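notes, Fekville evening talk — keep to 10 mins!!

Start with the question: who here has thrown away food this week. Wait for hands.

Then the survey. 81 households asked, 29 kept any kind of list of what was in the cupboard. The rest guess. I guess too, say so.

Snacks and fruit go worst — bought on the way home, put down anywhere, forgoten. Tell the story of the limes.
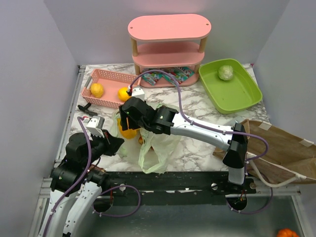 Next bit, shopping on a full stomach. Old advice, still good. Mention the Jellow app but dont sell it, paper on the fridge works fine.

Dates on packets: best before is not use by. Say it twice, slowly. People always ask about eggs, answer is in the handout.

If time — freezer bread, 2 slices at a time. If not, skip to questions. Leave hall by nine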